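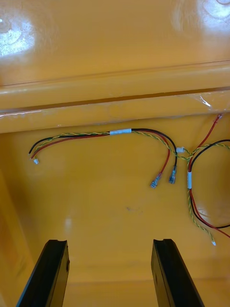

箱を分けることも仕事のうちです

ヴァルディス・リムクテ(Valdis Rimkutė)
2022年12月8日

日本語には「片付け」という便利な言葉があります。私の母語では、この一語を訳すために少なくとも二つの動詞が要ります。物を元の場所に戻すことと、物をどこに置くか決めることは、私の母語では別の行為だからです。日本語ではどちらも「片付け」と呼ばれます。そのせいか、職場で「片付けておいてください」と言われるとき、前者だけが期待されていることが多いように感じます。作業が終わってから、残った時間にするもの、という意味です。

私はこの考え方に反対したいと思います。部品を扱う仕事では、物の場所を決めることが作業の一部であり、しかも最初の部分です。後に回すと、後の人が二倍の時間を払います。

私はグリノン(Grinon)という小さい会社で、電気部品の仕分けと検品の手順書を書いています。手順書の仕事をする前は、自分で部品を分けていました。ですから、以下に書くことには、机の前に座っていた人間の偏りがあります。お許しください。

入社した年の8月、私は最初の仕事として、いろいろな電線とセンサーと基板が一緒に入った段ボール箱を一つ渡されました。中の部品は17種類でした。先輩は「一日で終わるでしょう」と言いました。一日では終わりませんでした。時間がかかった理由は、部品が難しかったからではありません。電線がほかの電線に絡まっていて、一本を取り出すたびに、三本がついて来たのです。私は一日の大部分を、分けるためではなく、ほどくために使いました。

この経験から、私は電線について少し厳しい意見を持つようになりました。電線は、部品の中でいちばん扱いにくいものです。形がありません。昨日は丸く置いたのに、今日箱を動かすと別の形になっています。先にコネクタがついている線は、釣り針のように隣のものをつかみます。それなのに、多くの職場で、電線は「軽くて安いから」という理由で、深い箱にまとめて入れられます。重い部品や高い部品には仕切りが与えられ、電線には与えられません。私は逆にすべきだと思っています。仕切りがいちばん必要なのは、自分で形を保てない部品です。

グリノンには昔、深さのある灰色の箱がたくさんありました。ヘレンゲート(Hellengate)の倉庫を閉めるときに引き取ったものだそうです。丈夫で、積み重ねることができ、捨てる理由がありませんでした。私たちは長い間その箱を使いました。しかし、深い箱の底にある部品は、ないのと同じです。手を入れれば触れますが、見えません。見えない部品は、もう一度注文されます。あるとき同じコネクタを500個、続けて2回注文してしまい、届いた1000個の置き場所を探すことになりました。そのための箱も、もちろん深い箱でした。

浅い箱に替えようと提案したとき、いちばん多かった反対は「場所を取る」というものでした。正しい反対です。浅い箱は場所を取ります。ただ、深い箱も別の形で場所を取っていると私は考えます。人が箱の中身を机の上に一度出して、探して、また戻す、その机の場所です。棚の面積は図面に書いてあるので、皆が計算します。机の上に一時的に広げられる面積は、どこにも書いてありません。

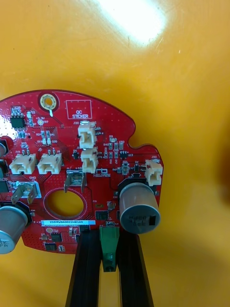 もう一つ言いたいのは、部品に印刷された文字のことです。手順書を書く人は、とかく自分で新しい名前をつけたがります。私もそうでした。「大きい赤」「丸い赤」などと書いたことがあり、とても恥ずかしい思い出です。けれども部品には、設計した人がもう名前をつけていることが多いのです。赤い基板の表面を見れば、コネクタのそばにJ20、J22という文字がありますし、「QC STICKER」と書かれた白い四角の枠もあります。枠の中にシールはありません。私はこういう小さい枠が好きです。何かを貼る場所が前もって決められていて、貼ってあるかどうかが一目で分かります。よい箱も同じ性質を持っているべきでしょう。空のときに、空であることがはっきり見える箱です。

文字をそのまま使うことには、外国人にとっての利点もあります。私が働き始めたころ、「例のやつ」という言葉がいちばん怖い言葉でした。辞書で引いても、部品の形は出てきません。J22はどの国の人が読んでもJ22です。職場の言葉が上手でない人にも同じ仕事ができるようにすることは、親切というよりも、手順書の普通の品質だと思います。

箱の色についても書いておきます。色で分類する方法は人気があります。赤い箱は基板、青い箱は電線、というようなやり方です。私は最初、この方法に賛成でした。ラウザー(Lowther)の作業所を見学したとき、壁一面に色とりどりの箱が並んでいて、感心してたくさんメモを取りました。ところが自分の職場で試すと、二か月ほどで色の意味が足りなくなりました。新しい部品が来ると、青と緑のどちらに入れるかで相談が始まります。相談の結果を覚えている人が休むと、また相談をします。

それで今は、箱の色は一つにして、位置で区別するのがよいという意見に変わりました。同じ色の箱を並べると、目は箱を見なくなり、中身を見るようになります。さらに、濃い黄色やオレンジ色の箱なら、黒い線も赤い基板もよく見えます。暗い灰色の箱の中の黒い線は、夕方にはほとんど見えません。白い箱も試しましたが、今度は白いコネクタや白いテープが見えにくくなりました。どの色にも弱点はありますから、自分の部品にいちばん少ない色を選んでください。
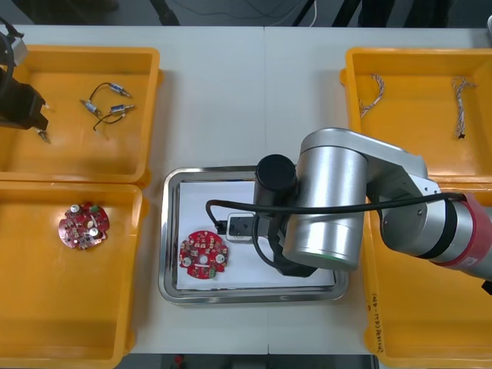 置く場所の意味は、言葉で説明しなくても伝わるくらい単純なほうがよい、と私は信じています。たとえば「まだ分けていないもの」と「分けたもの」の区別です。この二つが同じ形の箱に入っていると、慣れた人でも必ず間違えます。ラベルを貼っても間違えます。ラベルは読まなければならず、疲れた人は読まないからです。私が勧めるのは、真ん中の容器の材質を変えることです。左右に黄色っぽいプラスチックのトレイがあり、間に白い紙を敷いたステンレスのトレイがある机では、真ん中だけが違う役割を持てることが、誰の目にも分かります。よく似た丸い赤い基板が、片方は左のトレイに、もう片方は紙の上にあっても、置いてある場所が違うので、別々に扱うことができます。

紙を敷くことは、私の小さなこだわりです。金属の上に直接置くと、光が反射して、細い線の先が見えにくいことがあります。紙の上なら小さなねじも音を立てて転がりませんし、汚れたら取り替えればよいのです。紙にはメモも書けます。実際、スキルケック(Skirkeck)の古い作業場では、トレイに敷いた紙にその日の疑問を鉛筆で書き、作業の終わりにその紙を回収していたと聞きました。手順書を書く者として、私はそれを聞いて大変うらやましくなりました。疑問が、疑問の起きた場所に残っているのですから。

ここまで読んで、細かすぎると思った方がいるでしょう。同僚にもそう言われます。ある人は私に、「部品は見つかればいいので、きれいに並べるのは趣味だ」と言いました。この批判には半分だけ賛成します。並べ方の美しさを目的にしてはいけません。線をまっすぐに伸ばして、同じ向きにそろえて、間隔まで合わせるようになると、それは確かに趣味です。隣とつながっていなければ、線は曲がっていてもかまいません。二本の線が、触れずに同じ箱に寝ていれば十分です。

残りの半分には反対します。「見つかればいい」と言う人は、たいてい自分が見つける場合を考えています。自分の机では、どんなに乱れていても見つかります。問題は、別の人が見つけるときです。夜の担当の人、来月入る人、自分が風邪を引いた日に代わってくれる人です。箱を分けておくことは、まだ会ったことのない同僚に向けて書く、短い手紙のようなものだと私は思っています。少し大げさな表現かもしれませんが、ほかの言い方が見つかりませんでした。

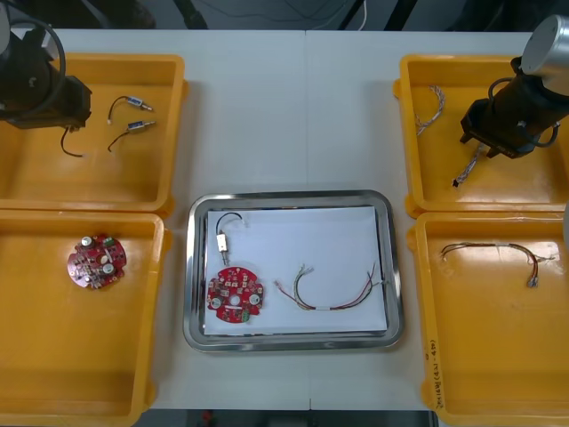 黄色い箱は左右に二つずつ。基板とセンサーと電線は、一つの箱に混ぜない。

では、どのくらい分ければよいのでしょうか。よく聞かれる質問です。私の答えは「手が迷わないところまで」です。センサーとセンサーが同じ箱にあっても、手は迷いません。形が同じだからです。センサーと基板が同じ箱にあると、センサーの線が基板のコネクタに引っかかり、手が止まります。分類表の上では、どちらも「電気部品」という一つの言葉で済みます。ですから、分類表を先に作って箱を合わせるやり方を、私は勧めません。先に部品を机に置いて、どれとどれが引っかかるかを見て、それから表を書くほうが早く済みます。

ねじってある線は、ばらばらの線よりも仲間にしやすい部品です。二本がもう互いに巻き付いているので、ほかの線をあまりつかみません。反対に、一本だけの細い黒い線は、軽くてすぐに動くため、箱のふちを越えて外に出ることがあります。箱にふちの高さが必要なのは、このような線のためです。深い箱に反対した私が高さの話をすると笑われますが、浅いことと、ふちがないことは別の話です。平らな板の上に線を置いた経験のある人なら、賛成してくださると思います。

時間の話もしなければなりません。管理をする人は、分ける時間を「準備時間」と呼びます。この言葉のために、分ける時間は短いほどよいと考えられています。私は手順書の中で、この言葉を使うのをやめました。今は作業の第一項として「箱に分ける」と書いています。番号がつくと、不思議なことに、人はその作業を急がなくなります。番号のない作業は、上手な人ほど省略します。そして上手な人が省略したものを、新しい人は学ぶことができません。

母の裁縫箱のことを、時々思い出します。古い菓子の缶で、中に仕切りがなく、糸がいつも絡まっていました。母は絡まった糸を切って捨て、新しい糸を買いました。糸は安いから、というのが母の説明でした。子どもの私は、缶の中でいちばん長い糸が、いつもいちばんひどく絡まっていることに気がついていましたが、何も言いませんでした。今年、母に浅い箱を送りました。母はそれにボタンを入れて、糸はまだ缶の中にあるそうです。

グリノンの灰色の箱も、全部はなくなっていません。いくつかは棚の下の段に残っていて、梱包用の紙とテープが入っています。紙は絡まりませんから、私も今のところ、それについては何も提案していません。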